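Notes from the Road: What Two Winters of Bike Touring Taught Us About Camp Stoves

Hello again from the touring desk! Plenty of you wrote in after the December issue asking what we cook on when we're away for weeks at a time, so I promised Kelly I would finally sit down and put it all in one place. Fair warning, I love this subject and I could talk about simmer control until the bread goes stale.

For a long while we carried a little gas canister stove, a Purkier, and I still think it's a lovely thing for a weekend. It lights fast, it packs down inside a mug and it makes a decent pot of oatmeal before you've got your second sock on. Our trouble was always the canisters. On the Inskip loop we rode through 3 towns in a row without finding the right thread, and we ate cold couscous for two nights. (Cold couscous is fine. Cold couscous with raisins is better.) 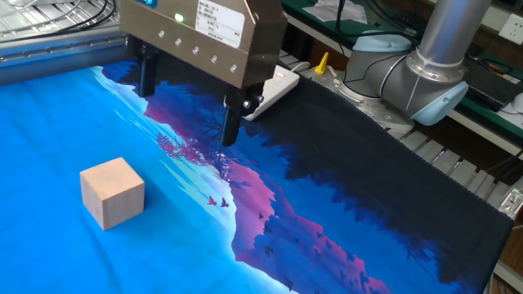
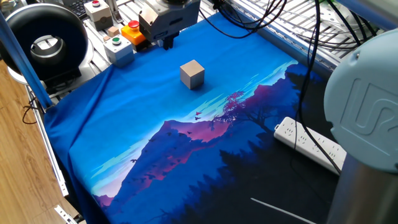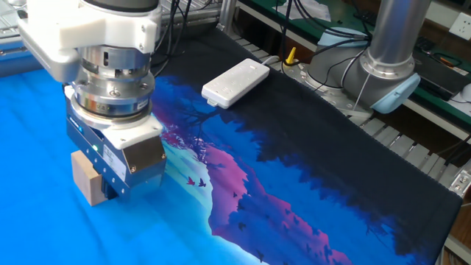
Glenys Horrocks wrote that she gave up on gas years ago and has never missed it, and that anyone riding far from big towns should look at alcohol burners before spending money on anything fancier. Her burner has no moving parts, she fills it from a plastic bottle with the fuel marked clearly on the side, and she thinks the slower boil does a tired rider good. She also asked me to say that the windshield matters more than the stove.

I'm with her on the windshield! We tried an alcohol setup for most of last fall, and on a still evening it was a joy – quiet enough to hear the owls. On a breezy headland it was another story. I used up nearly all our fuel on one pan of lentils and they were still crunchy. We've since folded a proper windshield out of heavy foil, and it rides flat against the back of the map case where it doesn't rattle. One thing to watch if you try the same: keep your shield well open around a gas canister, as you don't want the canister getting hot.

So where did we end up? With a liquid fuel stove, the Nella, bought secondhand from another rider. It's heavier than either of the others and it needs a bit of love. You have to prime it, you have to clean the jet, and the first time I lit it I jumped back far enough to land in a gorse bush. But it burns the same stuff you can get at nearly any gas station, it doesn't sulk in the cold, and once it's going it really goes. Kelly can have pasta ready while I'm still fighting with the tent poles.

A few things we do now, in case they help:

The fuel bottle goes in the outside cage under the down tube, well away from food. We learned that after a bag of rice picked up the smell.

We carry one pot with a lid and one small frying pan. The frying pan is a luxury and I will defend it forever, especially on pancake mornings.

Beans and lentils go into a screw-top jar with water at lunchtime and soak while we ride. By evening they need half the cooking.

The spare seals and the jet tool live in the repair kit with the patches, so there's one place to look when something goes wrong in the dark.

Always check the local fire rules before you set off. Some campgrounds allow gas stoves with a shutoff valve and don't allow alcohol burners in dry months, and it's much nicer to find that out at home.

Next issue Kelly Dobson takes over with her notes on the Lestedari trail, including the 23 gates she had to lift a loaded bike through. Send your best one-pot dinners before then – I'd love to try a few of them on our next trip out.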